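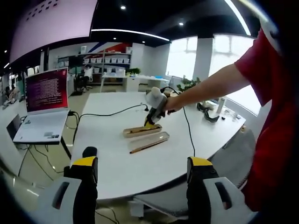

The Table Everyone Shares

The old reading room on the second floor of the Buzatu Building in Hamport used to have separate desks. They had lamps bolted to them, a drawer on the right side, and a low wooden screen so you did not have to look at the person across from you. They stood there for 70 years. When the building changed hands, the desks were sold off, and the new owners put in four large tables with no drawers at all.

People complained for a while. Then most of them sat down.

Large shared tables have been spreading through offices, libraries, schools and apartment lobbies for a good many years now, and the reasons are mostly practical. One table costs less than six desks. It takes up less floor. It can be used for lunch, for sorting mail, for a meeting or for wrapping presents, and nobody has to move it in between. The Buzatu Building has 2682 square feet on that floor, and under the old plan a good part of it was aisle.

Loretti, a small furniture shop on the edge of Hamport, started out making kitchen tables and now sells more to workplaces than to homes. Its best seller is 92 inches long. The shop will go longer, but anything bigger has to come up most stairwells in two pieces, and customers do not like a seam. Edges have changed too. Square corners catch hips and coat pockets, so the curved edge has become the usual order. Curved tops waste more material when they are cut, and Loretti charges for that.

Color is the other big choice. White is by far the most common request and also the one that brings the most calls afterward. It shows pen marks, coffee rings and the gray smudge that a sleeve leaves over a winter. Pale wood hides more. Buyers still pick white, mainly for the light. A dark table in a room with one window can make the whole place feel like late afternoon.

Things on the table

The harder part is what people put on it. A desk has an owner, and the mess on it has an owner too. On a shared table, a stapler belongs to whoever used it last. At Flateck, a drafting office across the street from the Buzatu Building, the staff gave up their desks in July and spent the following weeks losing things. Scissors were the worst. After that came tape, chargers and the one good eraser.

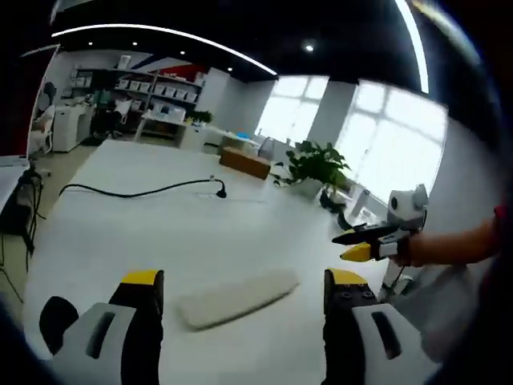
The office tried a clean table rule first. Everything had to be gone by the end of the day, and anything left behind went into a bin by the door. The rule lasted less than a month, and the bin filled up with things people wanted back. What replaced it was looser, and it started from the fact that some objects can stay put without bothering anyone. A plant in a white pot toward the back of a table takes up little room and gives people something green to look at. A low cardboard box can hold its spot for weeks. A black power cord lying in a wave across the top is a different matter, especially with the plug end in the middle, where somebody is going to want to spread out a drawing. Cords are now the one thing Flateck staff are asked to put away every time.

Some offices get around this by cutting a hole in the tabletop. It works well until the table is moved. Others run power along the underside, with sockets facing out at knee height. That is tidier, though people kick them. Loretti will do either, and it suggests waiting until a table has been in use for a few weeks before anyone picks up a drill.

Noise is a separate problem, and furniture does little to solve it. People at shared tables tend to speak lower than people in cubicles, who cannot see the neighbors they are bothering. Typing carries through a thin top, so a thicker one helps. So does a felt pad under each leg on a hard floor.

There are jobs a shared table is bad for. Anyone who handles private papers needs a door. Anyone who works with the same heavy set of tools each day needs a place to leave them. Flateck kept two small rooms with ordinary desks, and they are booked most mornings.

The Buzatu Building has done something similar. On 9th October it brought back a pair of the old screened desks, bought from a dealer who had never managed to sell them. They stand against the north wall with their lamps rewired. One of the drawers sticks.

We use cookies to remember your reading settings. By continuing to use this site you accept our cookie policy.

Contact us | Copyright, all rights reserved | Back to top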